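Spending Less on Heating Oil and Gas at Home

When the news about oil and gas is bad, the price at home follows after some weeks. We cannot change the market from our kitchen, but we can change how much we burn. These tips come from six winters in an old house in Voncombe with an oil boiler in the cellar and a gas stove upstairs.

Read the tank yourself. I write the level on a paper next to the boiler on the first day of every month. Last winter we used 237 gallons until April, and the winter after we sealed the cellar door only 166. Without the paper I would never have believed it.

Do not order oil when the tank is almost empty. At this moment you must take any price, and many suppliers ask extra for a fast delivery. I order when it is one third full, and I ask the neighbors first. Three houses on one truck gave us a better price from Jorngate, our local dealer, than I could get alone. 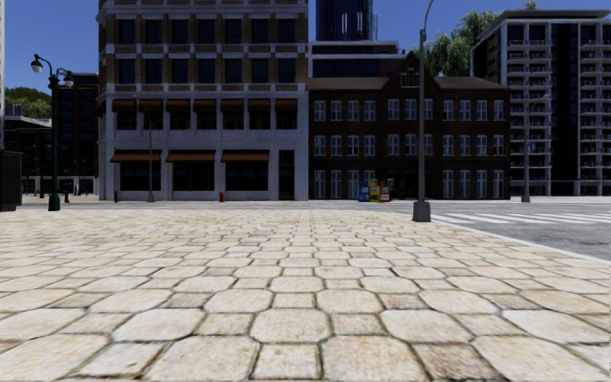 Bleed the radiators before the cold comes. Turn off the heating, wait until they are cool, hold a cloth under the valve and open it slowly with the key. When water comes and no more air, close it. Look at the boiler pressure after this, and add water if the needle is too low.

Put a lid on every pot. It sounds like advice of a grandmother, and it was my grandmother who gave it to me. The flame should stay under the pot – if it climbs up the sides, you are heating the kitchen. For pasta I turn off the gas two minutes early and leave the lid on.

Move the sofa away from the radiator. Ours stood in front of the biggest one for years and it was the warmest sofa in the street, but the room was always cold. Long curtains make the same problem.

Wash the filter of the cooker hood with hot water and dish soap every month. A greasy filter makes you run the fan longer, and the fan takes your warm air outside.

One more thing about safety. Have the boiler serviced each fall by a qualified person, and never close an air vent to stop a draft. Test the carbon monoxide alarm when you read the tank, then you do not forget it.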